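Terndale sand and garden toys – README

Notes on the toy set and how the sorting goes. Written up fast, will tidy in October if I get time. Parts list first because that's what everyone asks me for.

What's in the set

shovels, come as a blade and a handle you push together
yellow bin: purple blades, pink handles
teal bin: light blue blades, light blue handles
a few other hand tools, separate, not part of the color sort
flowerpot with fake flowers, back left corner of the table, stays there

Folders

parts/ close views of single pieces
table/ wider views, whole table
notes/ Ramesh's text files, one per round
index.csv 1,529 rows, one row per picture
skip.txt 177 rows to leave out (blurry or doubled)
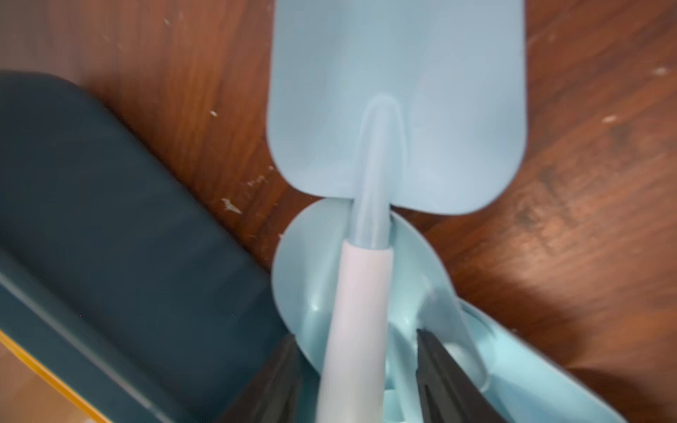
Handles are the fiddly bit of the whole set. Olga wanted one word for each part so we fixed the names early: blade, neck, grip. Please don't write "stick". The neck is the thin part that goes down into the grip, and on the light blue shovel with the white grip the color change makes the join easy to find. On a one-color shovel it's much harder, so zoom in before you label it. If you can't tell, put "unsure" in the column and move on. Leonilde goes through the unsures on Tuesday.

Names in index.csv

shovel = blade + handle, joined
blade = flat piece only
handle = handle only
other = rake, scoop, trowel etc.
Lower case, no plurals. I know some rows have "shovles", fixing it.

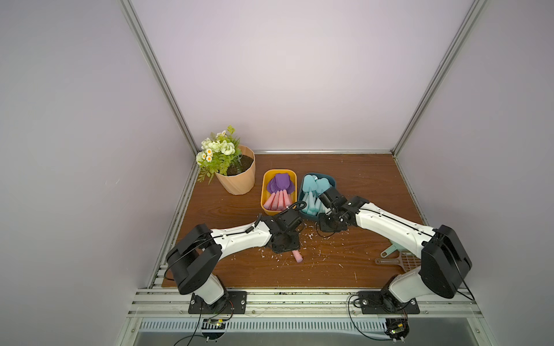
Color rule is simple. Pink and purple to yellow, light blue to teal. Mixed shovels go by the blade. Carolina asked about the green scoop – goes under other, doesn't get a bin. Same for anything brown.

A piece counts as in the bin if it's resting inside the rim. Leaning on the outside is "out". Half and half, also "out". We argued over this and I don't want to do it again.

Rounds

Numbering starts at 2, the first one was a practice and got deleted. 613 rows have been checked by a second person so far, the rest only by me. The checked column is y or blank.

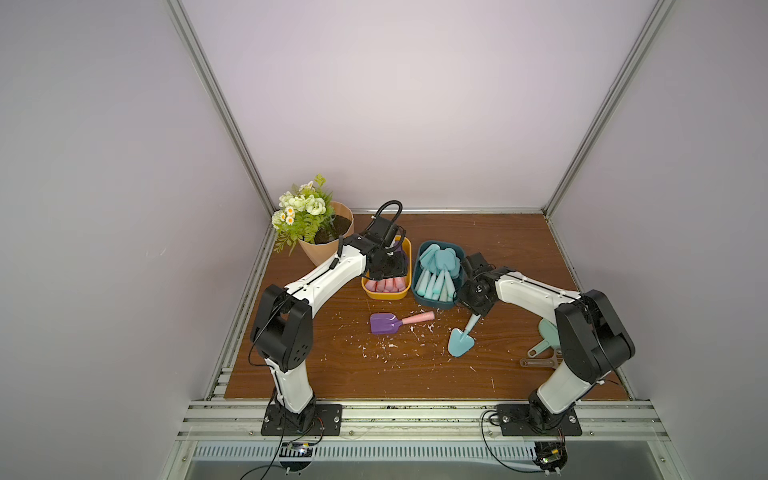

Joined shovels get one row, never two, even if you can see both parts clearly. Early on Afonso split them and the totals came out silly. If you find a split one, merge it and leave a line in notes/ saying wich row.

Bits and crumbs on the table don't get labeled. Neither do the flowers.

Known problems

pale teal and light blue get mixed up in dim pictures, treat as the same
"trowel" and "shovel" swapped in some older rows
notes/ has two files with the same name, keep the longer one

Questions to Ramesh Mishra, or me if he's out.

Afonso Patrício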